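New bench rules for two-arm robot cells draw a crowd at Kollico

By Faizal Ismail
December 13, 2023

If you have ever watched two robot arms try to share one small table, you will know why people got excited this week. Kollico has put out its first set of bench rules for two-arm tabletop cells, a 15-page guide written with the Prendergast training workshop, and it is one of the most readable documents on the subject I have come across. No thick binder, no fog of abbreviations, just clear rules that a new operator can take in over a long lunch.

The work it covers is small stuff: wooden pieces, light parts, grippers reaching in over a white tabletop.
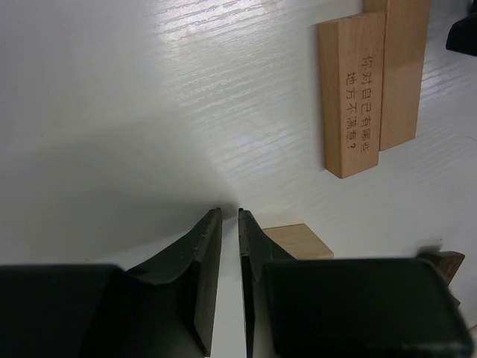
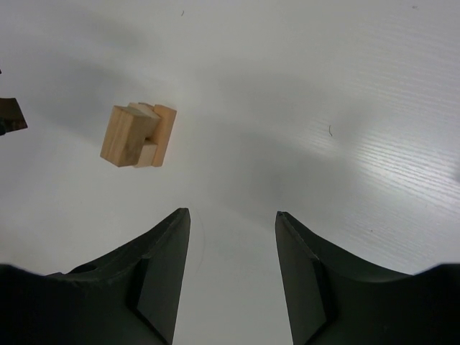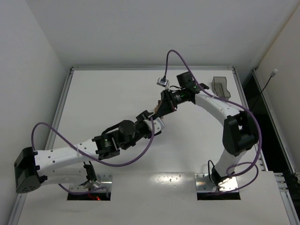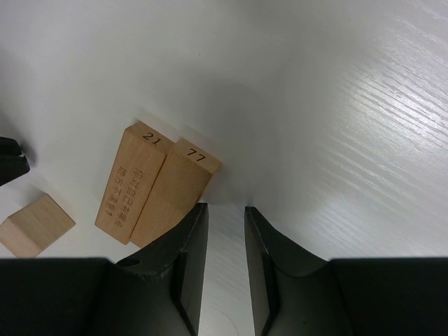
What the guide asks for

The heart of it is shared space. Every cell has to have a named meeting zone, the patch of table where both grippers are allowed at the same time. Outside that zone, one arm moves and the other waits. Inside it, both arms drop to the slow speed set for the cell, and the operator keeps a hand near the stop control. Simple enough to say out loud, and that was the test the writers used: if a rule could not be read aloud in one breath, it went back for another draft.

Then come the cables, which get a full two pages (hooray!). Anyone who has run an arm with a long loop of cable will be glad to see them treated as moving parts. Before the first run of a shift, the operator walks each arm by hand through its widest reach and watches the loops the whole way. A loop that touches a rail, a joint or the other arm gets re-tied before power goes on. The same check is done again after any change to a gripper.

The section on small parts is my favorite. Pieces are to be set out with room for open fingers on both sides, and a piece that has tipped or drifted is put back by hand only when both arms are stopped. Parts with writing or numbers on them are logged by what they say, in whatever language it is written, so that two people on two shifts mean the same piece. Glare gets a mention too. The guide tells crews to look at the view from each wrist camera at the start of a session and to move a lamp if a bright patch falls where the pieces will stand.

There is also a short list of things to check on the table itself: dust, stray hairs, loose screws, anything left over from the last job. It takes a minute or two, and Kollico wants it signed for.

How it was put together

Drafting started in May, after Prendergast ran a round of open sessions with the operators who use these cells every day. They collected 47 comments, and the guide prints every one of them at the back with a note on what was done about it. I wish more rule books did this. You can see where an operator pushed back on a rule and won. The first draft wanted a full restart after every dropped part, for instance, and the final text asks only for a stop and a look.

Garnlow, which trains new operators on the same kind of bench, used the draft through the fall with 3 of its crews. Their trainers asked for bigger type and a tear-out page to hang beside the cell, and both made it in. The tear-out page is great. It has the meeting zone rule at the top, the cable walk under it, and a blank space for the crew to write in the slow speed for their own cell.

Is anything missing? A little. The guide has nothing on night work with a single operator, and it treats soft or bendy parts in one thin paragraph. Kollico says both are on the list for version 2. There was also some grumbling over the signing sheet, which several crews would like to fill in on a screen.

Where to get it

The guide is free to read and copy, and workshops may change the tear-out page to suit their own benches as long as the meeting zone rule stays in. Prorero is handling print copies and will send a set to any training shop that asks. Comments on version 2 are open now, and the form has a box for photos of your own cable runs.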